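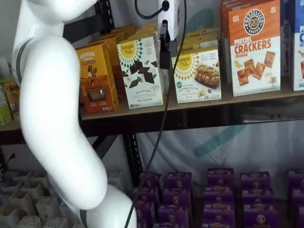 Budgeting for a shelf picking cell, what did you end up spending on besides the arm?

Posted by tavion_h, December 19, 2023

We're a snack and dry goods distributor with a small mixed-case operation. I have to hand in an equipment request for next year and I'd like to see whether my list is sane before my boss sees it.

The job is picking single retail boxes off a shelf and putting them in a shipping carton. Crackers, bars, thins, that kind of thing. All upright boxes, fronts facing out, stacked in rows going back. We get 700 orders on a normal day and most of them are small.

My list so far:

One arm, light payload
Gripper
Camera and bracket
Shelving (we have some)
Integrator's time
Spare gripper parts

What's missing? And is it crazy to ask for one cell and not two?

---

cadwaladr_idris

Missing: guarding or a safety scanner, a risk assessment, cable management, floor anchoring, training and a service contract. Those came to more than the arm for us. The arm was the easiest line on the sheet to get a firm price for.

One cell is right. Buy the second after the first has run through a June. That's our peak, yours may differ.

---

SerenG

Agree with Idris on all of that except the service contract. We paid for one from Kerum for the first year and used it a single time, for something the manual covered. I'd put the same money into spares and keep a complete gripper on the shelf.

Also, what does a box weigh and what is the widest one? You said light payload, but remember the gripper and camera count against it.

---

tavion_h

Heaviest thing is well under the limit of anything I've looked at. Width is more of a worry. The pretzel cracker box is tall, the bar boxes are a different shape again, and some of the cartons have a little clear window in the front. I don't know if suction will hold across a window.

---

SerenG

Test it. Send the integrator a case of every box with a window before you sign anything. If the cup lands on the film and not on the board you may get a bad seal, and the film can pull in. We ended up telling the system to pick higher on those. Cost nothing but it took two visits.

---

rosser_aled

I'll disagree with the shelving line. "We have some" is how we lost a month. Ours had diagonal braces underneath and a board on top, normal stuff, fine for people. The arm could reach the front row on the shelf, but getting down to the lower level without the elbow coming near a post was a pain. We replaced the lot with Ifans racking that was open on the working side.

Put new shelving in the budget. If you turn out not to need it, hand the money back.

---

cadwaladr_idris

I wouldn't pad a request like that. A reach study is cheap and tells you before you order. Our integrator did it from shelf drawings and charged for 10 hours. Then you know.

---

rosser_aled

Drawings didn't show our braces.

---

cadwaladr_idris

Then measure the real thing. It's still less than a rack.

---

zofia_cz

Buyer here, not an engineer. Three notes from the purchasing side.

Ask for the gripper as a separate line on the quote. Ours was bundled and we could not compare it with anyone else.

Ask what each new product costs to add. This was the one that got us. Prurnadberg quoted a fair price for the cell and then charged per item after the first 50. Snack packaging changes all the time, and every new design was counted as a new item.

Ask for 15 percent contingency in writing as its own line. Finance will try to take it. Let them argue with you about it openly.

---

tavion_h

The per item charge is news to me. I have two quotes and neither mentions it. Going to ask both today.

Does that count if it's the same box with a different flavor? We have several brands where the flavors share a size and layout and only the print changes.

---

zofia_cz

With ours, yes. Get them to define "item" in the contract. Same dimensions should be the same item as far as I'm concerned, but they said the camera model had to be redone.

---

SerenG

Depends on the software. Flokido didn't charge us for flavors. You do still want somebody in house who can add products. Budget a few days of training for two people, in case one leaves.

---

rosser_aled

How deep are your rows? If the boxes sit several back, the arm has to reach over the front edge or you need something to feed them forward. Gravity shelves or pushers. That's another line.

---

tavion_h

Several back, yes. I had assumed it would pick the front one and then the next one behind it. Are you saying that doesn't work?

---

rosser_aled

It works if the shelf above is high enough. Check clearance with the gripper on, including the cable. We had a cable loop that hung down in front and brushed the boxes.

---

cadwaladr_idris

Seconding the cable thing. Buy the proper dress kit. It's a small cost and people always cut it.

---

tavion_h

OK, revised list:

Arm
Gripper, quoted separately
Spare gripper, complete
Camera and bracket
Cable dress kit
Safety scanner and risk assessment
Reach study, from measurements on site
Shelving, amount to be set after the reach study
Pushers or gravity feed, same
Integrator's time
Training for two
New product charges, once I know what they are
Contingency

The total is about double what I was going to ask for. Leaving the service contract off for now and getting it priced as an option.

---

cadwaladr_idris

I'd still put it on, but you've heard my view. Post the quotes with the names removed when you have them.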